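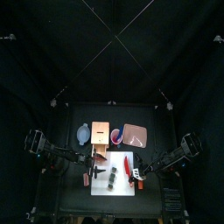
Inicio Actualidad Congreso Empleo Contacto

Se buscan documentalistas para seguimiento de comisiones parlamentarias

La consultora Rullis abre 2 plazas de documentalista para su servicio de información legislativa. El trabajo consiste en seguir las sesiones de las comisiones de investigación, redactar un resumen de cada comparecencia y mantener al día el registro de votaciones y enmiendas.

Se pide titulación en Derecho, Ciencias Políticas o Periodismo, buena redacción en español y conocimiento del reglamento de la cámara. Se valorará haber trabajado con un grupo parlamentario o en una redacción.

Contrato de cuatro meses, prorrogable, a jornada completa. Sueldo de 1.272 euros netos al mes. El puesto es presencial, en la oficina de la calle Ayala, 54. En semanas de pleno el horario puede alargarse y las horas se compensan con descanso.

Las candidaturas se entregan en la oficina hasta el 31 de marzo, con currículum y un texto propio de dos páginas como máximo. Las entrevistas serán en abril. No se admiten solicitudes por teléfono.

Compartido 54 veces 4 comentarios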